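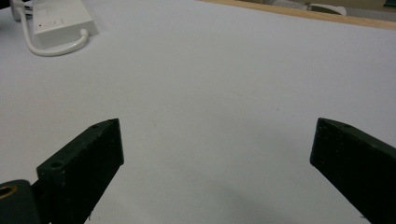
A pale work surface with a light wooden rim

The Parisi Inheritance
Yoga Hidayat
Paperback, Sanwood
Published May 16, 2018

In stock. Usually posted within 6 working days.

Piano tuner Lena Parisi has not been back to the town of Batham since her mother's funeral. When her uncle dies and leaves her his house, she plans to stay long enough to clear the rooms, sign the papers and hand the keys to an agent. Then she finds that the top floor has a tenant.

Mr Wemitz says he has lived there for eleven years and has paid his rent on time. There is no lease, no bank record and no mention of him in her uncle's letters. The neighbours on one side have known him for as long as they can remember. The neighbours on the other side say the top floor has always been shut up.

Lena puts off the sale and starts to go through the household accounts. The same small sum was paid out every October, always in cash, and the last payment was made after her uncle had gone into hospital. Her cousin Martin wants the house sold quickly and does not want questions asked. The solicitor has stopped returning her calls.

The Parisi Inheritance is a slow-burning family mystery set in a single house over one wet autumn. It is told by Lena and by her uncle, whose chapters are taken from the notebooks he kept as a young man. The two accounts agree at first, and then they begin to differ.

About the author

Yoga Hidayat worked as a land registry clerk and later as a school librarian before taking up writing full time. This is Hidayat's second novel. The first, The Ferry Clerk, is also available from Sanwood in paperback and large print.

About this edition

This paperback has the full text of the hardback with a few small corrections to dates in the notebook chapters. It also has a family tree at the front, a street plan of Batham and a short afterword on how the book was written. Readers who do not want the ending spoiled should leave the afterword until last.

The cover and the street plan were drawn by Zane Kazlauskienė, who also designed the cover of The Ferry Clerk.

Reading group notes

A set of notes for reading groups is printed at the back, after the afterword. The notes cover the two narrators, the order of the notebooks and the part played by Martin. They discuss the ending in full. Groups ordering 6 copies or more can have them sent in one parcel at no extra charge. Please put the name of the group in the order comments box.

Details

Format: paperback, sewn binding
Language: English
Chapters: 66
Category: Crime and mystery, family stories
Suitable for: adult readers
Also available as: hardback, large print, ebook

Content note: the book includes a death in hospital and some scenes of drinking. There is very little violence.

Delivery and returns

We post to all UK addresses. Orders for the large print edition are sent separately from the printer and may arrive on a different day from the rest of your parcel. Unread copies can be sent back for a refund with the packing slip enclosed. Ebooks cannot be returned once downloaded.

Signed copies of the paperback have sold out. The hardback is still available signed while stocks last.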